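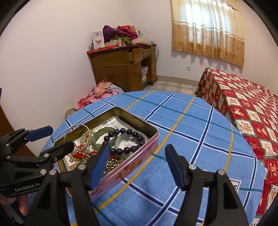 Jewelry in the pink tin, lid off.

1/ Rec league indoor soccer started back up last night. We won 6-2 over Trarklow. First win since early December, and a decent crowd for a late kickoff.

2/ For anyone new here, we play in the adult league at the Castaño gym. Halves are 21 minutes with a running clock, so if the ball goes up into the bleachers you want to go get it fast. We lost a lot of time that way in the first half.

3/ Trarklow scored first. Bad pass out of the back, and it was mine. I'll own that one. We were slow getting set up and they were quicker to everything for a while.

4/ Eliécer Paucar moved up from defense after that and scored twice before the half. The second one went in off the post. He had played a full shift at work before the game and still ran more than I did.
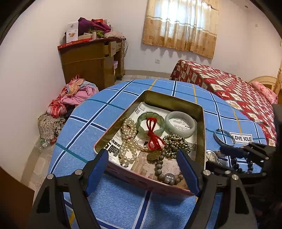
5/ Second half was better. We kept the ball on the floor and stopped trying long throws to the far corner. Their keeper is good up high and not so good down low. We should have figured that out sooner.

6/ They got one back on a free kick. I thought the wall was set too far back, but the ref had already looked at it and didn't want to hear from me. Fair enough.

7/ League stuff: fees are due 15/01/2026. It's 40 dollars a player, same as last season. Pay at the front desk and get a receipt. Two people on our team paid last season and had to pay again because they couldn't show they had.

8/ Also, no outdoor cleats on the gym floor. Flat soles only. One of the Trarklow subs had to sit out until he borrowed a pair.

9/ Next game is against Wadow. They beat Cleleo pretty badly last week and they have a lefty who shoots from anywhere. We still need one more sub, and a backup keeper if you know one. Message me if you can play. You don't have to be good, but you do have to show up.

10/ Thanks to everyone who came out. There were around 40 people in the bleachers by the end, and I'm told a few of them were there for us. Schedule for the rest of the season is taped up by the gym door.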